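Forkard Facilities Desk
Ticket 1944
Location: Jitpraphai Building, room Ata
Category: Furniture / Lighting
Priority: Normal
Opened by: Diane Ouellet
Assigned to: Jaruwan Luangrath
Status: Closed

Subject: Rolling whiteboard drifts, tape marks, ceiling light buzzing

Two things in Ata, please split them if you need to. The rolling whiteboard moves when you write on it, and the long fluorescent light makes a buzzing noise that starts a few minutes after it is switched on. Pictures attached.

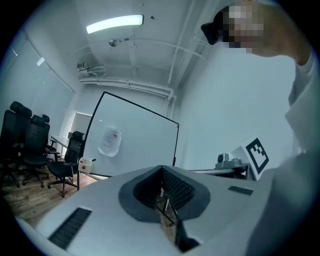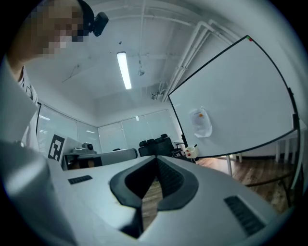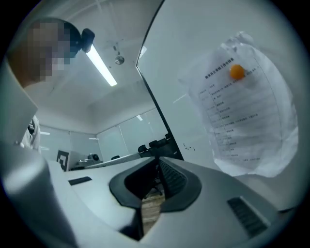 Attachments 1-3, room Ata. Whiteboard and plastic bag: 1 and 2. Ceiling light: 2 and 3.

Description from requester

Whiteboard: it is the one on the stand with the black frame. If you press with a marker near the right end, the whole thing turns a little and the left side comes toward you. The brakes are pushed down. I have tried it in two different spots and it does the same thing. Erasing is worse than writing.

There is also a plastic bag on the front of the board with something orange in it. It can come off. I tried one corner of the tape and it left a gray sticky patch, so I stopped there. Please use whatever you normally use for that.

Light: steady buzz, no flicker that I have noticed. It is loud enough that people on calls ask what it is. Turning it off and on again stops it for a while.

Log

9:10 am, J. Luangrath
Ticket received. Diane, two questions. Is the buzz there with the door open as well as closed? And does the board move when the bag is off the tray side, or have you not moved anything yet? I want to know before I order parts.

9:35 am, D. Ouellet
Door makes no difference. I haven't moved anything on the board. The cup holder is still on the tray with the markers we use and the bag is where it was.

10:20 am, J. Luangrath
Leave it as is, I'll come up. Please don't clean the tape marks with the kitchen spray. It dulls the coating and then the marker won't wipe off.

1:15 pm, J. Luangrath
On site. Whiteboard first.

Board is a Wudano on a four-caster stand. Base depth is 670 mm, which is correct for this model, so it isn't the wrong stand.

Checked brakes one at a time with the others released. Front left holds. Front right holds. Rear left holds. Rear right clicks down but the wheel still turns under hand pressure. Brake pad is worn smooth and there is hair and thread wound around the axle. Cleaned out the axle, no change in the brake.

Also found the side bolt on the right leg loose by a full turn. Tightened it. That took out some of the wobble but the board still swings when pushed on the right end. Needs a new rear right caster.

Workaround until the part is here: park the board with the rear right wheel against the wall and write from the left half.

1:40 pm, J. Luangrath
Bag removed, contents left inside it and the bag handed to Diane. Tape residue on the lower left part of the board. Warmed it with a hair dryer on low, rolled off what would roll with a thumb, then isopropyl alcohol on a soft cloth, then a damp cloth, then dry. Two passes. Marker test on the cleaned patch wipes off the same as the rest of the board.

For next time, a hook or magnet clip on the frame will hold a bag that size.

2:05 pm, J. Luangrath
Light. Buzz heard 11 minutes after switching on. Switched off, waited for the tube to cool, got the ladder. Tube was seated properly at both ends. Turned it a quarter out and back in anyway. Cover screws on the fixture were fine.

Buzz came back, same pitch, after a similar wait. With a hand on the housing you can feel it strongest in the middle, where the ballast is. That points to the ballast and not the tube. Fixture is original to the room as far as our records go.

Chairs had to be moved to get the ladder in. Put back by the glass wall.

2:30 pm, J. Luangrath
Ordered: one locking caster for the Wudano stand, one electronic ballast, one replacement tube in 4000 K to match the other rooms on the floor. Status set to Waiting for parts.

2:45 pm, D. Ouellet
Thanks. Can the light be done before people come in? We have the room most of the day this month. The board can be done any time, we can step back from it for ten minutes.

2:50 pm, J. Luangrath
Yes, I'll take the early slot for the light. Please leave the floor under the fixture clear the evening before. The table by the blinds can stay where it is.

Update, parts received

7:05 am, J. Luangrath
Power to the fixture isolated at the panel. Old ballast out, new one in, new tube fitted. Ran it with the door closed. No buzz at 11 minutes, none at the half hour. Old tube and ballast taken down for recycling.

7:50 am, J. Luangrath
Rear right caster replaced. All four brakes hold. Pushed on both ends of the board at writing height and it stays put. Checked the bolts on the left leg too, all tight.

10:15 am, D. Ouellet
Light is quiet, had two calls in there this morning. Board is fine, erased the whole thing and it didn't move. OK to close.

10:20 am, J. Luangrath
Closed. Spare caster for this model added to the stock list.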